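Chapter 4
Good Practice at the Shared Bench

Learning aims

After studying this chapter, the reader should be able to:
state who is responsible for a robot cell at each stage of a session;
carry out the checks required before an arm is enabled;
set out and record a work area so that another operator can repeat the task;
fill in a session record that will stand up to review.

4.1 Rules, standards and house practice

Three layers of guidance apply to anyone who operates a small robot arm near people. The first is law, which places general duties on employers and teaching institutions. The second is made up of published standards, which describe how machines should be built, installed and assessed. The third is house practice: the written rules of a particular laboratory or workshop. This chapter deals with the third layer. Readers who need the first two should return to Chapter 2.

House practice often receives less attention than it deserves. A standard may require that a risk assessment exist. It will not say where the bowl goes, who may reach across the table, or what the operator should write down when a grasp is abandoned. Those matters are settled locally, and they must be settled before work begins.

The rules quoted in this chapter are taken from the Eskola Bench Code, drawn up by Raimo Partanen for the teaching laboratories at Menero and later adopted by the Skisatel training program. The code contains 36 rules. Most are short.

4.2 The object and the container

Rule 7 of the code states that objects and containers are to be treated as separate items in the risk assessment. A rigid metal bowl behaves differently under a gripper than the fruit it holds. It can slide or tip, and its polished surface can mislead a camera. The operator should therefore record the contact point as well as the object.

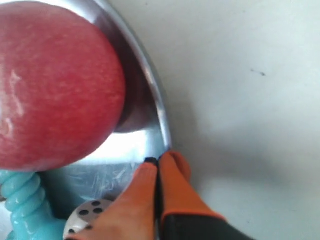

Figure 4.1 Orange gripper fingers at the rim of a stainless steel bowl holding a red apple.

Contact at a rim calls for reduced speed and a set force limit. Under the code, the limit is written on the session sheet before the arm is enabled, and it may be changed only by the person named as cell lead. Nearby items are listed on the same sheet, whether or not they form part of the task.

4.3 The start position

Each session begins and ends with the arm in a declared start position. The operator confirms the state of the gripper aloud – "closed" or "open" – and the second person repeats it. Hands stay outside the marked area until this exchange is complete.

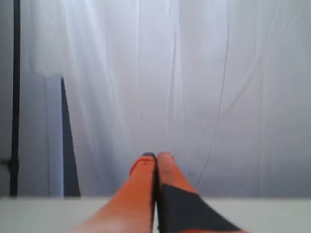 The second person is not an assistant. Under Rule 11 that person holds the stop button, has full authority to use it, and need not give a reason at the time. Joni Lappalainen, who supervised the first courses at Menero, added a further line in August: a stop is never to be discussed until the arm has been disabled. Students sometimes find this rule stiff. It has been kept.

4.4 Marking the table

A task can be repeated only if its positions can be found again. Rule 15 permits tape, printed cards or engraved plates as markers, provided that the marker is entered on the layout drawing. Tape is cheap and easily moved, and both qualities call for care. Worn tape should be replaced between sessions and its position measured afresh. The table surface is inspected at the same time, and existing scuffs are noted so that they are not mistaken for markers by a person or by a vision system. 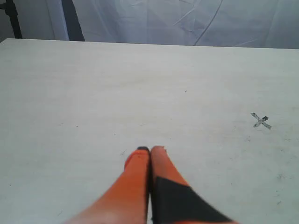
Figure 4.2 Closed gripper over the tabletop, with a taped X to its right.

The path between the start position and the marker should be clear when the arm is enabled. If an object must remain in the path, it is added to the drawing and the risk assessment is read again.

4.5 The session record

The record used at Menero is a form of 2 pages, known by its stock number, 456. The first page is completed before the arm is enabled and the second after it has been disabled. Nothing is written while the arm is moving. Flollemex, which runs its own courses under the same code, keeps both pages in electronic form; the order of completion is unchanged.

Section 4.6 works through a completed record line by line.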